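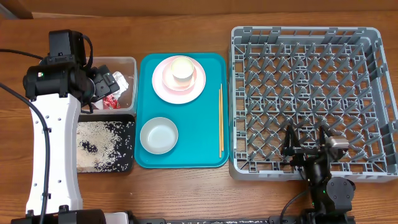

Njoroge Shemweta reckons most of the trouble people have with a table-clearing cell starts in the cables, and that if you only have ten minutes before a session you should spend all ten of them there. I'd gone over to Utside on 2019-08-08 expecting a chat about software, so that rather set the tone for the afternoon!

I was there to see the Dakia cell go back into use after its first proper overhaul. It has one white arm, one black arm and a table of dirty dishes to sort out between them, and the people at Florkance have been running it since April. It had clocked up 80 sessions when they stopped it for a service, which was a bit more than they'd meant to do, but the last few had been going nicely and you know how it is.

What finally made them stop was the white arm. It had started coming down slightly short of wherever it was sent. You'd hardly have noticed with a plate, but rubbish is a fiddlier business altogether, and a scrap of wrapper doesn't give you much to get hold of. Siu-fong Su spent a morning going through the settings line by line and found nothing wrong with any of them. Then she put a hand on the arm and gave it a push (power off, I should add, she was quite firm about this) and felt it give at the base. A mounting bolt had worked itself loose. They were all checked after that, and the job of tightening them is now on the sheet for every 39 sessions whether they need it or not.

Once the base is solid, everything above it has to be zeroed again. I hadn't appreciated what a performance this is. Each joint gets moved by hand to its home mark, held there, and stored, starting at the bottom and going up to the wrist. If you get one wrong you don't carry on and fix it later, you go back to the bottom. Siu-fong did the black arm first, as it was behaving itself, and then the white one. The second took a good deal longer. I made the tea.

Then there are those cables. They have to follow the arms about all day, and Njoroge's method is to run each joint slowly from one end of its travel to the other and just watch. He's looking for anywhere the cable pulls tight, and anywhere it has so much slack that it could hook itself over something on the table. A loop that looks generous when the arm is parked can be far too short with the arm stretched out over a container, so he won't judge it standing still. He found one tight spot, let out a little more length, and ran the whole thing again. And again after that. He is not a man to be hurried.

The camera on the black arm's wrist came next. It only needs the smallest knock to put it out, and reaching down into a dish rack gives it plenty of chances for one, what with the side walls and all those pegs. They check it by bringing the gripper down on a set of known points and seeing how far out it lands. The limit they work to is 2 mm. It was just outside that on the first go, so off came the bracket screws, on went a dab of thread lock, and the calibration was done from scratch. While the camera was off its perch Njoroge wiped the lens as well, and muttered something about steam.

The grippers themselves are from Chrysikopoulos, and the finger pads are the bit that wears. I was shown an old pair from the drawer and they'd gone shiny, with a rounded edge where there should have been a crisp one. That edge is what gets under a chopstick lying flat, so when it goes, chopsticks are the first thing you start dropping. New pads went on both arms. Florkance now gives each set 51 sessions and then bins it.

And rice! I had no idea rice could be such a menace. A grain gets into the slide of a gripper and the fingers stop closing square, and then you've got a fault that comes and goes and drives everybody up the wall. The drill is a soft brush with the fingers fully open, then fully closed, then open once more, and no air line, which only blows the stuff further in. Siu-fong does it at the end of each day and isn't above using a cocktail stick.

Last of all they set the table. I'd assumed you could plonk the crockery down anyhow, and for a normal session you more or less can, but for the first run after a service they like something familiar: rubbish over on the white arm's side, crockery on its tray in the middle, rack by the black arm. The idea is that if anything goes wrong you're looking at the machine and you aren't wondering whether somebody has moved the bowl. Everything runs at low speed, one arm at a time, with a hand near the stop button. Only when both have been through their paces separately are they allowed to move together.

Full speed has to wait until next week, when the bolts get one more check with the arms warm. Njoroge also wants to change how the cable is clipped on the white arm, Siu-fong would like it left exactly as it is, and when I went for my bus they were still at it.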